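Week 5 handout: Notes from our visit to the Skivar demonstration day
Robots at Home, Wednesday section
Prepared by Vlasta Hudec

Thank you all for coming along, and for being such good company on the bus to Bundville. I promised to write up my notes for those who had class conflicts, and also for those of you who (I noticed!) were having too nice a time to write anything down. Please read these before Wednesday and bring your own notes too, even the messy ones.

Why we went

We have spent four weeks talking about robot arms in factories, where every part arrives in the same place and facing the same way. A bedroom is a very different sort of workplace. Ívar Ravn, who showed us around, put it nicely when he told us that a sock has no correct shape, and I have been repeating that to my family ever since.

The Skivar group teaches robots by having a person do the chore first, holding the same kind of gripper a robot would carry on its wrist. The fingers open and close, the camera on the tool records what they meet, and the person supplies all the good sense. At the time of our visit they had 3281 recorded chores, and they hope to add 200 more before the end of February.

Picking up soft things

We started with laundry on the bed, which sounds humble, but I would ask you to think hard about it. Cloth folds over itself, hides its own edges, and hangs differently depending on where you pinch it.

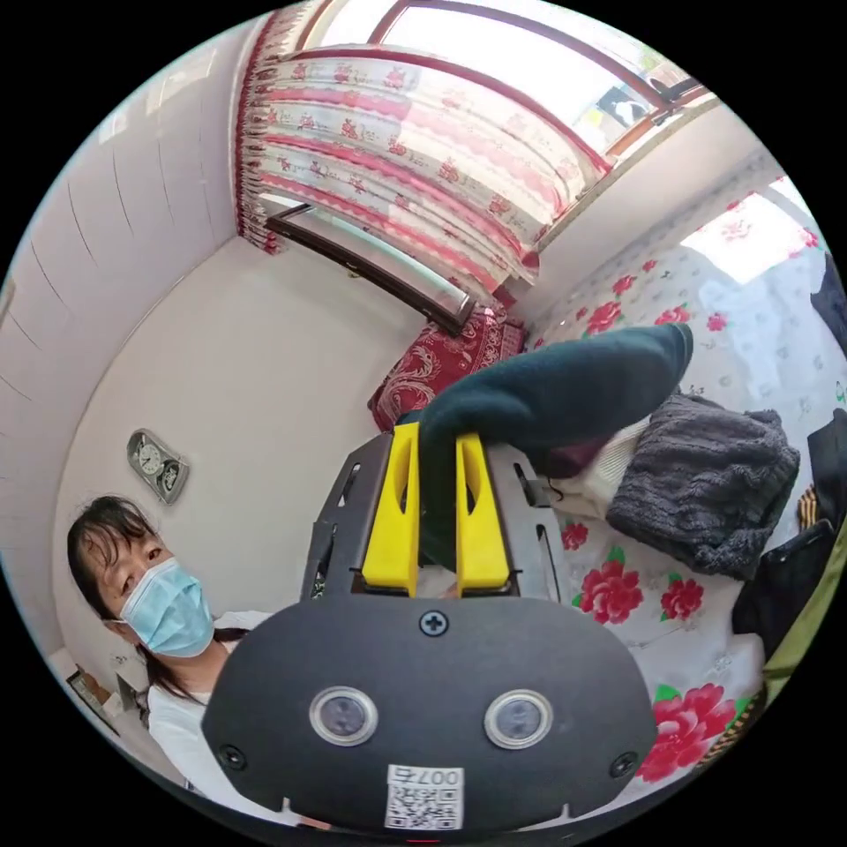 A dark teal sock held between the two yellow fingers of the hand-held gripper.

Look at how much of the sock is free to move while only a little of it is held. The person holding a tool like this can glance down and adjust without a second thought, but a robot has to learn where to pinch from the recordings alone. Refilwe Le Roux asked whether a harder squeeze would help, and Ívar's answer was "sometimes, until you meet a sweater." A knit can stretch or snag, so a good grip on one garment may be a poor grip on the next.

Working in a crowded room

The second thing I hoped you would notice was the clutter, and I mean that kindly - it's how people live. Clothes lie in heaps, one garment covers part of another, and a printed sheet full of flowers gives the camera a great deal to sort out before it ever gets to the sweater on top. Then there are the things around the bed. A leafy potted plant needs a much gentler touch than a folded shirt, and in the view below a person has a hand on one right beside the bed, with the sweater spread out close to the fingers of the gripper.

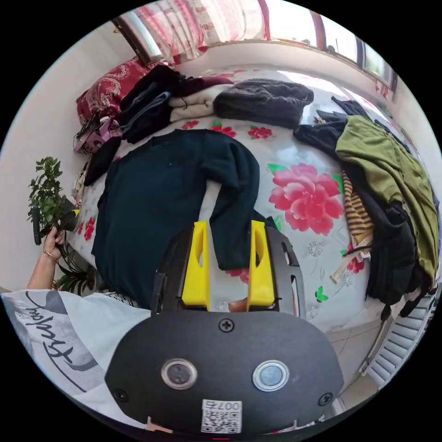
For Wednesday

1. Choose one drawer or one chair at home and write down how you would clear it, one step at a time. Be fussy about it.
2. Mark the steps where you used your other hand. Most of us do this far more than we think.
3. Read the Acheampong chapter on grasping, up to the section on cloth. The math can wait.

Štěpánka has kindly offered to share her sketches of the finger shapes, so find her before class if you'd like a copy.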